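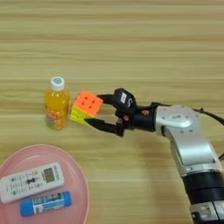

Pinza de dos dedos del kit Ralis sujetando un cubo de colores junto a una botella de bebida naranja.

Compartir 19 · Comentarios 2

Ralis es un kit de manipulación de sobremesa comercializado por la firma Plultusar. Incluye pinza eléctrica de dos dedos, adaptador de muñeca, controlador y licencia del programa Tian. El brazo no viene en la caja: se compra aparte o se alquila. Dirigido sobre todo a laboratorios docentes y a pequeños talleres que quieren probar tareas de recogida y colocación sin montar una célula completa.

Historia
El diseño inicial es de la ingeniera Parvaneh Ranjbar, que lo planteó como accesorio para las prácticas de un centro de formación en Destitz. Primera serie corta, 19 unidades, todas con dedos rectos. Plultusar compró después los planos y rehízo la electrónica; la referencia de catálogo, 1854, se mantiene desde entonces aunque el contenido de la caja ha cambiado 2 veces. La revisión vigente se presentó en marzo.

Características
Pinza de accionamiento eléctrico, sin aire comprimido. Dedos intercambiables, planos y negros, terminados en punta en la versión estándar. Carga máxima declarada de 500 gramos, dedos incluidos no. Conexión por un solo cable que sube por el exterior del brazo; hay que dejarle holgura en la muñeca o tira al girar. El fabricante vende bridas aparte, cualquier otra sirve.

La fuerza de cierre se regula desde Tian, en una escala propia sin unidades fisicas. Es una de las críticas habituales. Para objetos rígidos da igual, para envases blandos obliga a ir tanteando.

Programa Tian
Interfaz de bloques y modo de guiado manual. Las posiciones se graban a mano y se repiten en secuencia. Admite también control externo por red, documentado solo en parte (manual en inglés y alemán, la traducción española sigue pendiente). Los proyectos de la versión anterior se abren, pero pierden los nombres de los puntos.

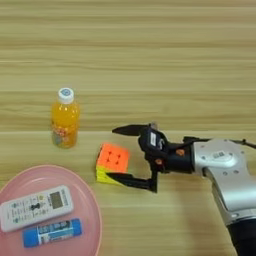 Pinza abierta con el cubo casi entre los dedos. Al lado, la botella; en el plato rosa, un mando y una barra de pegamento.

Uso
Lo corriente es trabajar con objetos domésticos sobre una mesa: botellas pequeñas, cubos tipo Rubik, mandos a distancia, material de papelería. Los cubos se prestan a la pinza por sus caras paralelas. Los objetos bajos y alargados, como una barra de pegamento tumbada, exigen acercarse más a la superficie y ahí los dedos estándar rozan con facilidad. Con platos de borde alto conviene entrar desde arriba.

Recepción
Valoraciones buenas en montaje y precio, regulares en documentación. Varios centros señalan que el adaptador de muñeca solo cubre los brazos más comunes y que el resto necesita una pieza intermedia. Plultusar ofrece esa pieza bajo pedido, plazo variable. El servicio técnico se atiende desde Destitz; las reparaciones de la pinza se hacen por sustitucion completa, los dedos sí se venden sueltos.

Compartir 19 · Comentarios 2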